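Sterenar Community Help > Purchasing and Budgets > Automation equipment

Budgeting for a two-arm bench: what belongs in the first-year request?
Posted by Lab Operations Office

Our department is preparing an equipment request for a two-arm bench intended for small-parts sorting and put-away. The request must be submitted to the purchasing office in October. We have received quotations from Hitudov and Cerketti for the arms and grippers. Neither quotation covers the bench itself, the containers the arms will handle, or replacement fingers for the grippers.

Our office has been asked to state a complete first-year figure. We would appreciate guidance on which items other institutions place in the capital line, which they place in supplies, and whether a single gripper type is sufficient for both loose pieces and lidded boxes. The intended work is of the following kind.
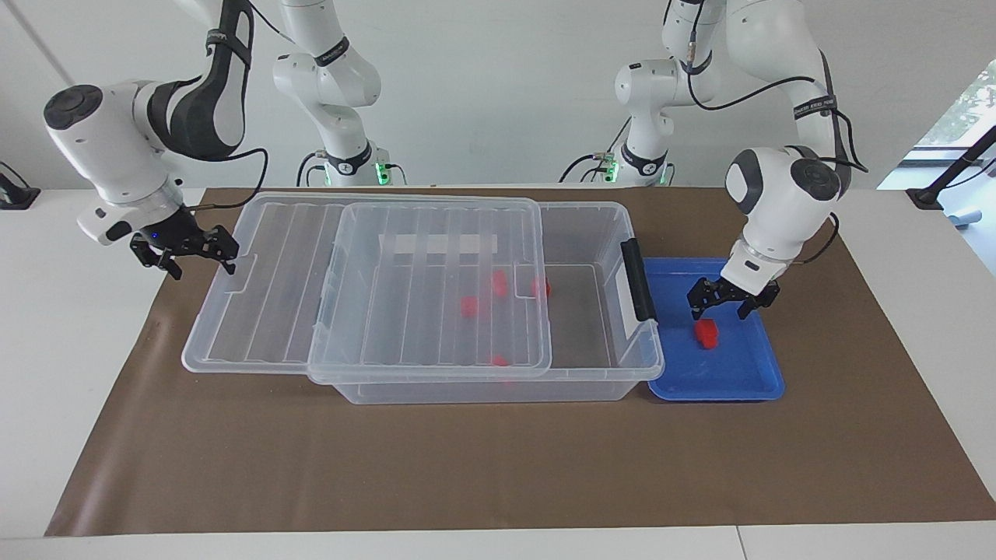
The request form allows 2 capital lines and one supplies line. Items left out of the original submission cannot be added until the following fiscal year. We are therefore inclined to include more detail than the form requires, provided that it does not delay approval.

3 replies

Songül Erdem
Equipment Planning Coordinator
Accepted reply

The arms, grippers, mounting hardware and controllers should be placed together on the first capital line. The bench, installation and operator training may be placed on the second, if your institution permits services to be capitalized. Please confirm this point with your purchasing office in writing before you submit.

Containers and work pieces belong in supplies. They are inexpensive, but they are frequently forgotten. Our own first-year supplies list ran to 154 items, of which 53 were storage boxes and trays. A clear box with a ribbed lid and a shallow open tray set next to it will serve for most early trials. We also purchase paper by the roll to cover the tabletop.

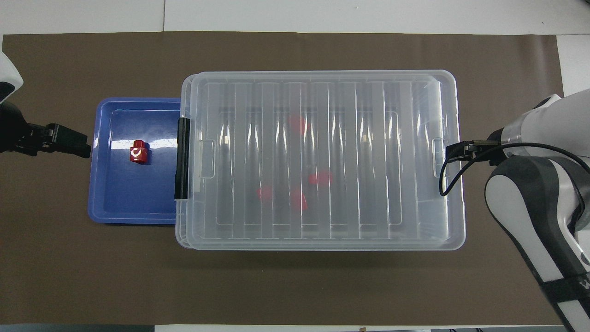
Songül Erdem
Equipment Planning Coordinator

With regard to grippers, a parallel two-finger model is a reasonable first purchase for small blocks and similar pieces. Lids require separate consideration. Before you commit to one type, send each vendor a sample of the exact box you intend to use and request a written statement that the fingers can take hold of the lid and the latch. Box dimensions should be fixed at this stage. A later change of box may require new fingers, and those are seldom covered by the original quotation.

I would further recommend that the request name the following as separate entries: spare fingers, spare cables, an annual service visit, and freight. Freight was missing from one of our quotations and had to be paid from the department's general account.

Facilities Desk, North Building

Check the power supply and the floor space first. Our request was returned because the drawing showed the table but did not show the reach of the arms.

Ersoy User Group

We placed everything on one line and it was approved. Procedures differ between institutions, so this may not apply to you. The service agreement was negotiated separately, after delivery, and cost more than the price first offered to us. I would ask for it in the same quotation.

Lab Operations Office
Original poster

Thank you for these replies. We have written to both vendors to request freight and service as separate entries, and we will send each of them a sample box on Thursday. The drawing will be revised to show the reach of both arms.

This topic is closed to new replies.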